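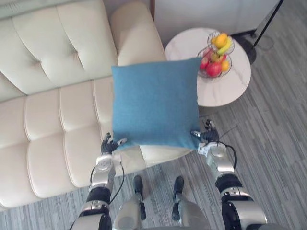 The cream sofa and the teal pillow, item 2 on the agenda.

Posted in: House Notes / Meeting Minutes
August — minutes by Shireen Sithole

We met in the lounge at Promholm, Saturday morning, and I took the notes again, so blame me for the spelling. Zurcombe sent apologies and a long email, which I read out in full (sorry, everyone).

1. Last meeting
Minutes agreed. Kanaan wanted it written down that he did return the carpet shampooer. It is now written down.

2. The sofa
Most of our time went here. I love that sofa — the tufting, the big padded arms, all of it — but the channels in the seat collect crumbs like you wouldn't believe, and Javitz says the soft brush on our vacuum doesn't get into the seams. We agreed to buy a proper crevice tool and a leather cleaner that's safe for light colors. Javitz will try it on a bit low down at the back before going anywhere near the seat.

Kanaan asked about a throw to cover the cushions. I said no, Javitz said no, and Zurcombe's email also said no, so that was quick.

3. Pillows
We're keeping the teal one! It picks up the room nicely against the cream, and the weave seems to hide marks pretty well. The question was where it lives. Kanaan likes it in the middle, I like it tucked in by the armrest, and we went with the armrest, 3 votes to 1 counting the email. Whoever tidies up in the evening gives it a shake and puts it back there. Please don't leave it on the floor overnight.

Javitz would like a second pillow in the same color. I'll ask at the shop, but no promises, that one was the end of the line.

4. Side table
Stays where it is for now. Zurcombe thinks it sits too close to the sofa and bangs his knee on it. We'll try it a little further over and see who complains.

5. Carpet
Next clean is booked for the week after the windows. Everything light gets carried into the hall the night before, and the sofa we'll just lift and shuffle. Need two people — Kanaan and me so far.

Next meeting at 7, same room. Javitz is bringing the cleaner and the receipt.

Contact the house desk | © Promholm House Notes | Back to top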